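Visitor Open Day: Frequently Asked Questions

Lukgate Automation Center, Grirnberg

The following answers are provided for guests, school groups and local residents who plan to attend the open day. Please read them before you register. Questions that are not covered may be put to the visitor desk.

When and where is the open day?
The open day will be held on September 25, 2023, at the Lukgate Automation Center in Grirnberg. Doors open at 10:00 a.m. and the last group is admitted at 3:30 p.m. Visitors should use the north entrance. The Stępień building next door is closed to the public.

Do I need to register?
Yes. Each group is limited to 22 visitors, and places are given in the order in which requests are received. Your confirmation will show a group number and an arrival time. Guests who arrive late may be moved to a later group if space allows.

Is there a charge?
Admission is free. Parking in the main lot is also free for registered visitors.

What will be shown at the Bomo demonstration?
Bomo is the name of our two-arm tabletop program. The demonstration is given at a single table and deals with the handling of small parts, in this case push-button switches and a tray. A member of staff will introduce the session and take questions afterward.

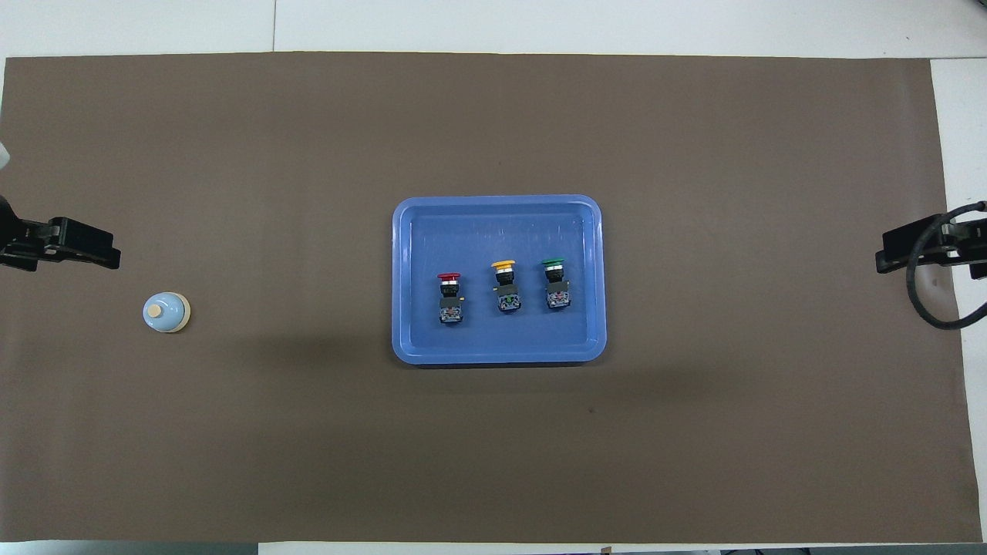 Red, yellow and green switches in the blue tray, with the service bell at left.

Why were push buttons chosen?
They are common industrial parts, and most visitors will have seen something like them on a machine or a control panel. They are also awkward to hold. The round cap, the collar and the contact block are different widths, so the fingers must close at a suitable height and angle. Color makes it easy for people standing farther back to follow which part is being discussed.

How long does a visit last?
Please allow 90 minutes for the full visit. This includes the safety talk, the Bomo demonstration, a walk through the workshop and time for questions. Guests who wish to see only the demonstration should say so when registering.

How close may visitors stand?
Visitors remain behind the yellow floor line at all times while the arms are powered. Staff may invite a few people forward once the equipment has been stopped. Nothing on the table may be touched unless a member of staff hands it to you.
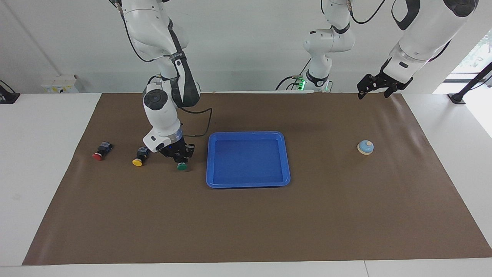 Seating is available in the front row for guests who cannot stand for long periods, and one space on each side is kept open for wheelchairs. Please mention any such need on the registration form — the room is set up before the first group arrives and is difficult to rearrange between sessions.

May children attend?
Children aged eight and over are welcome with an adult. School groups must bring one adult for every ten students.

May I take photographs?
Photographs for personal use are permitted in the demonstration room, without flash. Photography is not permitted in the workshop. Press requests should be sent to the visitor desk in advance.

What if the demonstration is interrupted?
Staff may stop the arms at any time. If a session cannot be resumed, the group will be offered places in a later session or at the repeat showing in October.

How do I reach the visitor desk?
Call the main Lukgate number and ask for extension 2729. The desk is also located inside the north entrance on the day of the event.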